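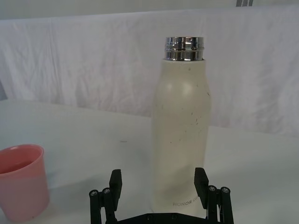

Gripper open, bottle waiting, pink cup in attendance.

I have now spent 491 pounds on something that picks up a bottle nearly as well as I do. The something is the Rorkance two-finger gripper kit, bought in June 2019 after a long evening of comparing specifications I only half understood, and it has been living on my workbench ever since, next to the tea.

The kit comes in a box you could post a pair of boots in. Inside are the gripper, a bag of screws, a cable that is a hand's width shorter than you'd like, and a manual translated by someone in a hurry. My favourite line is "be gentle until the fingers are agreed". I took this to mean calibration. It took me 2 goes to get right, the first having been spoiled by my plugging the cable into the wrong side of the control board. The board didn't mind. Full marks to the board.

Fitting it to the arm is easy if your arm is a Revari, which mine is. If it's anything else you will want the adaptor plate, which is sold separately and was out of stock every time I looked.

The fingers themselves I like. They are black, plain and pleasingly serious, with flat pads on the ends and the linkage out in the open where you can get at the screws. Keane's rival model hides all that under a cover, and I've had the cover off one of those. I don't want to talk about it.

A tall drinks bottle is a fair test for the money. It's smooth and upright and has a low opinion of being nudged. Coming in square, with a pad on either side, the Rorkance closes softly and lifts without fuss. Coming in at a slant, it gives the bottle a small shove first, as if asking it to budge up on the sofa. You can tune most of this out with the closing speed, which is on page 3 of the settings menu, under "Misc".

Plastic cups are harder. Leave the grip force at the factory setting and a thin one goes oval. I run it at the lowest notch for cups and put it back up for anything with some weight, and I forget to do this every single time.

Now the software. It's called Bovine, and I assume there was a meeting. It is slow to start, placid once it's going, and can't be hurried by shouting. Saved positions survive a restart, which was more than I could say for my last set-up. The undo button undoes the thing before the thing you wanted undone.

Support answered my email the next morning. My ticket was number 2284, and the reply was polite, correct and mostly about the cable. A longer one is promised for December.

Would I buy it again? Yes, though I'd order the cable first.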